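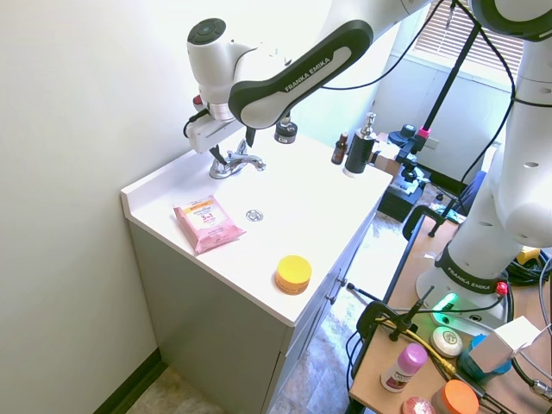 Vanity cell, left arm over the basin, right arm on its table base.

Vanity cell: setup and maintenance notes

These notes go with the Losden recordings. They cover the two-arm cell built round a bathroom vanity and are meant for whoever has to set it up, keep it running or put it back after a fault. File formats and the loader are described in the Idis readme and are not repeated.

Last revised 4 Oct 2025 by Skye Drummond.

Names used

Losden: the dataset recorded on this cell.
Idis: the recording software.
Inga: the control PC.
Left arm, right arm: the two Franka Emika arms, named as seen from the operator's chair. Older log entries say A and B. A is left.

Contents of the current release

Episodes recorded: 254
Episodes kept: 234
Arms: 2
Task family: moving personal-care items on and off the vanity top

The episodes left out were dropped for calibration drift or a stopped controller. Failed grasps are kept and marked as failed in the episode table.

Cell layout

The vanity is a white top with an integrated basin on a grey cabinet. It is not plumbed in. The right arm's base is on a wooden-topped table beside it. Items not in use for the current task stay on that table, on the side away from the cables.

The vanity is located against two marks on the floor. If it has been moved for cleaning, bring it back to the marks before powering the arms and then run the touch check below. A shift of a few millimetres does not stop the controller but it does spoil the recorded poses.

The clamps on the table carry mounts. Tighten them by hand only. The table top crushes under a wrench and the clamp then works loose within a day or so.

Power-up

1. Check that the emergency stop is released and within reach of the chair.
2. Switch on both arm controllers, then Inga.
3. Wait for both arms to finish booting before unlocking the joints. Unlock left first.
4. Start Idis and confirm that both arms report joint states.
5. Home the grippers with nothing between the fingers.
6. Run touch_check on the left arm.

Both base lights should be green before a recording is started. Idis will start without this and will write an episode full of constant joint values. Episode 79 is one of these and has been left in the raw archive under its own number so that the numbering does not shift.

Touch check

The left arm is brought down slowly to three points on the vanity top and the contact heights are compared with the stored plane. Clear the top first. If any point is out by more than the limit in cell.yaml, reseat the vanity and repeat. Do not edit the stored plane to make the check pass. A new plane means a new calibration number, and all later episodes must carry it.

Gripper fingers

Inspect the fingertips at the start of each session. Soap film is the usual trouble: the force reading looks normal and the jar slides out. Wipe with a damp cloth, then a dry one. Solvent cleaner hardens the pads.

To change a pair of fingers:

1. Move the arm to the service pose, clear of the faucet.
2. Open the gripper fully and lock the joints.
3. Remove one finger at a time. Keep the screws with their finger.
4. Fit the new finger and tighten evenly.
5. Home the gripper and check that the fingers close square.
6. Enter the change in fingers.csv with the date and the arm.

Fingers were last changed as a pair in February. Spares are from Desberg and are kept in the drawer under Inga.

Working pose over the counter

Episodes start with the left gripper open above the middle of the counter. From there it can reach the packet of wipes and the yellow-lidded jar without passing over the faucet spout. The bottles stay at the back right corner. A start pose nearer the wall saves travel but puts the elbow close to its joint limit, and the controller stops more often.

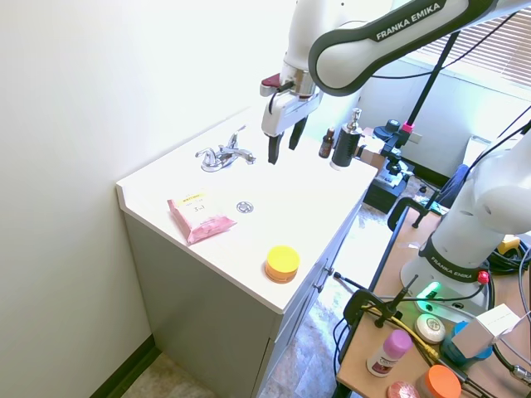 Jhair Tello disagrees on the start pose and would set it higher, on the grounds that most of the reflex stops he has cleared came in the first part of the descent, with the wrist already low. He also asks that the touch check be repeated after any such stop, even when the arm recovers by itself. The second point has been adopted. The first is open until a batch has been recorded both ways.

Cables

Slack in the right arm's cables must stay on the table. Before each session, move the right arm by hand through its full working range and watch the loops. Nothing should tighten or catch on a clamp.

Known faults

Left gripper fails to home after a long idle period. Restart the gripper service on Inga. A full power cycle is not needed.

Idis drops the right arm's joint states if the network cable is moved while recording. Stop the episode, discard it and reseat the cable at both ends.

Morning sun through the blinds changes the exposure on the white top. Close the slats before calibrating the cameras.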